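Kouris workroom notes
20 September 2025

Spent the morning on the cables in the workroom at Masodlow. Posting as I go so I have a record of where things went.

Starting point: two drawers, one crate, and whatever was lying out on the benches. I told myself in June I'd do it and then didn't.

Pulled the crate out first and tipped it onto the floor. Power leads to the left, data to the right, anything I couldn't name in the middle. The middle pile was the biggest for the first hour.

Counted them once, for the stock sheet. 38 power leads, roughly. Some were coiled inside each other and I may have counted one twice.

Rule I'm using: if the jacket is cracked or the plug is loose, it goes in the scrap box. No repairs on mains leads. I've tried the "I'll fix it later" shelf and it just becomes another drawer. 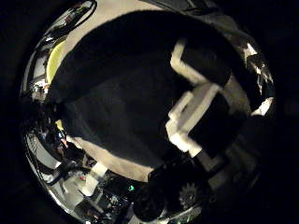
Next job was ties. I had a bag of the plastic zip kind and I'm not using them on anything that moves or gets unplugged often. Hook and loop strips for those. Zip ties only for runs that stay put along the back of a bench.

Cut the strips to two lengths. Short ones for thin stuff like chargers, long ones for extension leads. The roll was Travuson. It cuts fine with ordinary scissors, but the sticky dust gets on the blades after a while and you have to wipe them.

Someone asked how I coil. Over-under for anything longer than my arm span. Short leads I just loop around my hand. Wrapping around the elbow puts a twist in them and they never lie flat again.

Labels: I write on masking tape and fold it over the lead near the plug, so it makes a little flag. Length on one side, what it belongs to on the other. I had a label maker but the tape for it costs too much - and it peels off round things anyway. 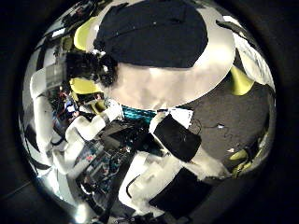 Thin wires are a separate problem from power leads and I should have treated them that way from the start. They tangle if you look at them, and a strip that holds a thick cable does nothing for a bundle of fine ones. The blue and red ones have got into each other, and the black cables are bunched up in a clump of their own nearby. Those two kinds are getting different ties from now on. Spiral wrap for the thin colored wires, hook and loop for the black.

Before undoing any bundle that's plugged in at both ends, put a piece of tape on each end with the same number. I did 10 that way before lunch. Boring, but I didn't have to trace anything twice.

Lunch. Leftover rice.

Back. Small connectors and adapters are going in a divided tray, one kind per section. Anything I have more than 5 of gets the extras bagged and moved to the Usau shelf in the hallway.

Question for anyone who runs a room like ours: do you keep long extension leads on the wall or in a bin? I've got hooks up but the heavy ones slide off when you take the one behind.
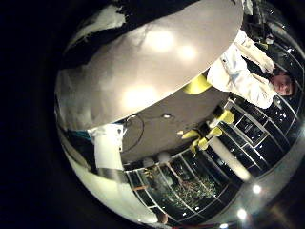 Overhead runs are what I've been putting off, mostly since they need the stepladder. On the floor you can get away with a bit of slack. Up high it hangs down and catches your eye every time you walk in. There's a thin black cable looped down from the ceiling near the round recessed light, and I want it taken up so it lies flat. Adhesive clips would be my first pick for a cable that light. I'd also like to keep it clear of the windows.

Ordered a box of the clips in gray so they don't show against the ceiling. If they don't hold I'll try the screw-in kind, but I need to ask before I put holes in anything.

Replying to a few at once: no, I don't sell the spares. The scrap goes to the electronics drop-off. And yes, old phone chargers go too, unless someone has used one in the last year.

Current state: power leads coiled and labeled, data leads coiled but only half labeled, middle pile down to a shoebox. Scrap box is full and heavier than I'd like to carry, so it's going out in 4 bags.

Will do the rest of the data labels when I get more tape.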